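Mitinholm Announces Dirkine, a Workshop Building Game With Open Mod Support

May 4, 2021

Independent game studio Mitinholm today announced Dirkine, a single-player building and crafting game for PC. Players run a small repair workshop in the river town of Oda, taking in broken goods, sorting parts and turning them into new tools. An early access version is available now for Windows and Linux.

Dirkine ships with 400 craftable items and 28 workshop rooms. Each item is made from materials that behave differently when they are cut, folded, heated or stacked. Players can follow the town's work orders or ignore them and build what they like in free mode.

"We wanted the materials to matter," said Souad Sqalli, lead designer at Mitinholm. "If you put a heavy shelf on a thin board, the board bends. If you fold a sheet too many times, it gets harder to lay out later. Most of our first year went into getting that right."

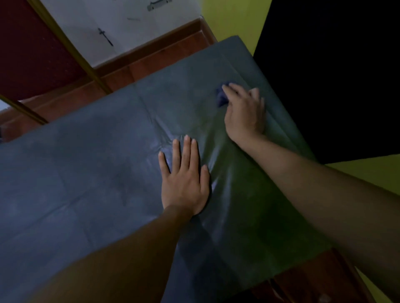

Hands pressing on a creased plastic sheet spread over a table.

The game also comes with Nodik, a free mod editor that opens from the main menu. Nodik lets players add their own items, recipes and rooms without writing code. Finished mods are saved as a single file and can be shared through the in-game browser or copied into the mods folder by hand. Mods that change the same recipe are flagged before the game loads, and the player picks which one to use.

A closed test of Nodik began in January. Mitinholm has included 30 mods from that test in the early access version, all with the permission of the people who made them. They are turned off by default and can be switched on one at a time.

"Testers kept asking for a way to undo a mod without losing their save," said Renji Honda, who leads programming on the project. "That is in the release. Removing a mod puts its items in a storage crate, and they come back if you install it again."

Early access includes the first 5 chapters of the story mode, along with free mode in full. Further chapters will be added as free updates. Saves made in early access will carry over to the finished game.

Dirkine supports keyboard and mouse as well as most common controllers. Menus and subtitles are available in English, French and Japanese. An internet connection is needed only to use the mod browser.

About Mitinholm
Mitinholm is an independent studio that makes building and simulation games for PC. Dirkine is its first release.

Press copies and screenshots are available on request from the Mitinholm press office.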